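October 2018

Tuesday. Pension paperwork came at last, in a thick envelope with the Ziltell logo on it. They want me to choose between three funds by the end of the month or I get put in the default one. Read the booklet twice at the kitchen table. The charges are on page 50, in small print.

Rang Bernadette at lunch. She moved hers out of Gramcombe in June and it took 61 days, with two lots of forms lost. She says she would still do it again. The new place has a person you can ring.

My old Egan pot stands at £1,418, which is less than I had remembered. Not worth paying an adviser over. Kieran thinks I should put it in with the main one and stop getting two sets of letters. He is probably right, but I want to see if there is an exit fee first. Sent them an email and got an automatic reply.

Did the sums on paying in more each month. An extra £132 is possible if I drop the other savings account, which pays next to nothing. Will leave it until the car is taxed.

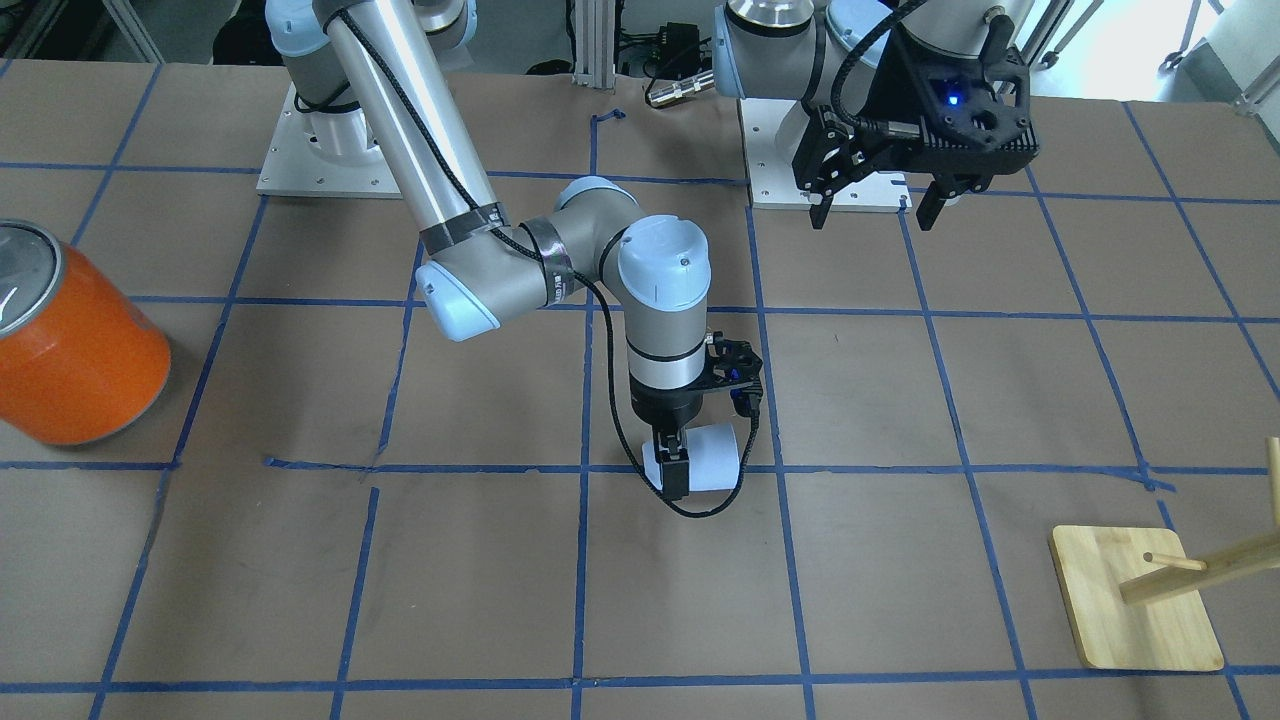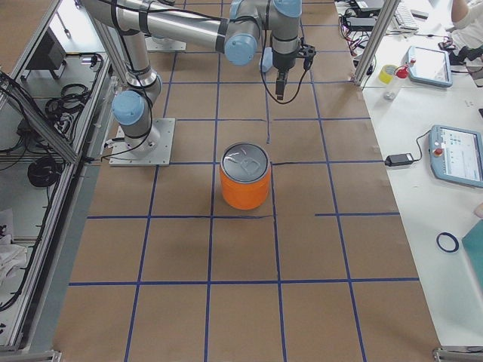 Treasa came over after tea and we looked at the online questionnaire for choosing a fund. It asked how I would feel if my money fell by a fifth in a year. I put "uneasy" and it told me I was a cautious investor. She put the same and came out as balanced, so one of us must have ticked something different further up. Saved mine without sending it.

Must find the 2016 statement. Try the blue folder, then the box under the stairs.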